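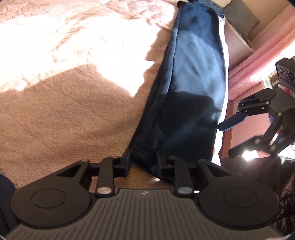
How to Test a Robot Folder on Pants (and What a Good Result Looks Like Today)

Can a machine fold your laundry yet? Sort of! Towels are in decent shape. Pants are where it gets interesting, and that's why I love them as a test. Two legs, a stretchy waist, a hem that wanders off on its own — if a system can handle pants on a bed, I start paying attention.

This is the routine Ha-rang Yang and I use at Urkwood whenever we try a new folding policy. You can run it at home with any two-arm setup that can reach across a mattress.

What you need

One pair of soft pants with an elastic or ribbed waist
A bed with its normal bedspread on it
Two grippers, left and right
A timer
A notebook

Please don't swap the bed for a lab table. A flat white table makes everything easier, and people fold on beds. A patterned or embossed spread gives the cameras something to chew on, and sunlight is even better. When half of a dark pant leg is in hard shadow and the other half is lit up, the same cloth can look like two different colors. Plenty of policies that look great at night fall apart at noon.

Step 1. Do it by hand first

Fold the pants yourself, slowly, using only two fingers on each hand. Lay one leg over the other, smooth the pair into a long strip, then bring the hem toward the waist. Notice how often you want your palm! Most grippers don't have one, so pressing out a wrinkle becomes a drag or a pat with the fingertips.

Step 2. Start from the easy state

Lay the legs together and let the machine do only the last fold. Run it 12 times. Move the pants a little between runs and turn them so the hem sits at a slant.

Step 3. Start from the mess

Drop the pants from waist height and press go. Give it 5 minutes. Finding the waist is the hard part, and a second gripper holding the side of the garment helps a lot here.

Step 4. Score it

I give 2 points for a fold I'd put in a drawer, one for a fold I'd fix with a quick tug, and zero for anything else. Write down where each failure began. Ours mostly begin at the grasp: the fingers close on one layer when they needed both, or they pick up bedspread along with the hem.

So, are we there?

For step 2, yes, very nearly, and it's a joy to watch. For step 3, not yet. Sorin Ardeleanu thinks 1000 more hand-guided folds would get us most of the way. I think we need messier bedrooms too. We're both going to find out in October, when we start on fitted sheets.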